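정착사와 이웃 관계 강의노트
제4강. 개척 정착지의 경계와 상호부조

1. 범위
본 강은 Skarkitz 정착지의 초기 토지 분배와 그에 따른 이웃 관계의 형성을 다룬다. 기본 사료는 Furnival 교구 기록이며, 보조 사료로 Darren Haworth의 필사본을 사용한다. 이하 '필사본'은 후자를 가리킨다.

2. 토지 분배
최초 분배 필지는 288개이다. 필지는 강안에 직각으로 놓인 좁고 긴 띠 모양이고, 각 필지는 짧은 변으로 강에 접한다. 이 배치에서는 가옥이 강변을 따라 늘어서며 인접 가옥 간 거리가 짧아진다. 정방형 구획을 택한 Erine 지구에서는 가옥이 필지 중앙에 놓여 이웃 간 왕래가 적었다. 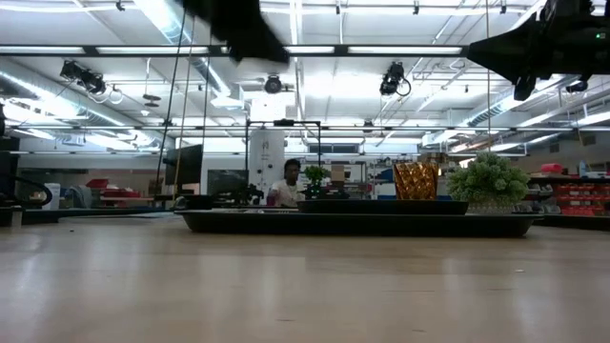 필지 경계는 초기에 말뚝과 돌무더기로만 표시되었다. 측량 기록이 갖추어지기 전의 경계 분쟁은 대부분 구두 합의로 처리되었고, 교구 기록에는 합의 결과만 남아 있다. 합의 과정은 필사본의 주석에서 일부 복원할 수 있다.

3. 상호부조의 유형
가. 노동 교환: 벌목, 헛간 건축, 수확. 하루 노동은 하루 노동으로 갚는다.
나. 물자 대여: 종자, 역축, 쟁기. 반환 시기는 수확 후로 정한다.
다. 돌봄: 출산, 질병, 장례. 반환 의무가 명시되지 않는다.

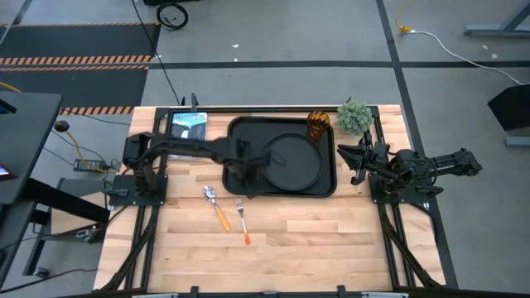

세 유형 중 문헌에 가장 자주 나타나는 것은 물자 대여이다. 다만 이는 기록 관행의 영향을 받은 결과이다. 노동 교환은 장부에 오르지 않는 경우가 많았으며, 돌봄은 개인 서신에서만 확인된다. 빈도를 중요도로 읽지 않도록 유의한다.

4. 분쟁 사례
교구 기록의 분쟁은 103건이고, 그중 83건이 가축의 월경에 관한 것이다. 울타리 설치 의무가 가축 소유자에게 있는지 경작자에게 있는지가 쟁점이었다. Skarkitz의 관행은 전자를, Erine의 관행은 후자를 따랐다.

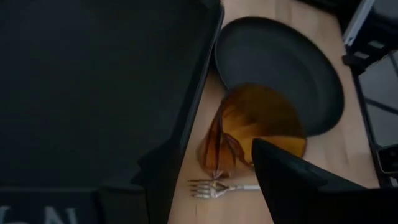 그림 3. 그리퍼 핑거 근접 촬영

울타리 관행의 차이는 이주민의 출신지보다 목재의 확보 여건으로 설명된다. 강안 필지는 후면이 숲에 닿아 있어 울타리 재료를 구하기 쉬웠다. Metosen 고원의 목축지에는 목재가 부족하여 공동 목동을 두는 방식이 쓰였다. 정착 인구가 약 300명에 이른 뒤에는 Skarkitz에서도 공동 목동제가 병행되었다. 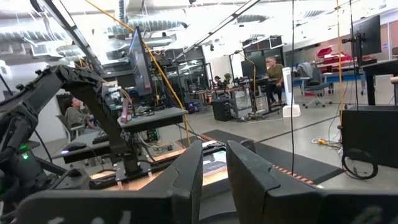

5. 용어
이웃: 필지 경계를 공유하는 가구. 교구 기록에서는 강 건너편 가구를 포함하지 않는다.
공동 목동: 여러 가구가 비용을 분담하여 고용한 가축 관리인.
월경: 가축이 타 필지로 들어간 행위. 고의 여부는 묻지 않는다.

6. 과제
필사본의 주석 중 경계 합의에 관한 항목 하나를 골라 교구 기록과 대조하고, 두 사료의 차이를 한 쪽 이내로 정리한다. 제출은 12월 마지막 수업까지이다.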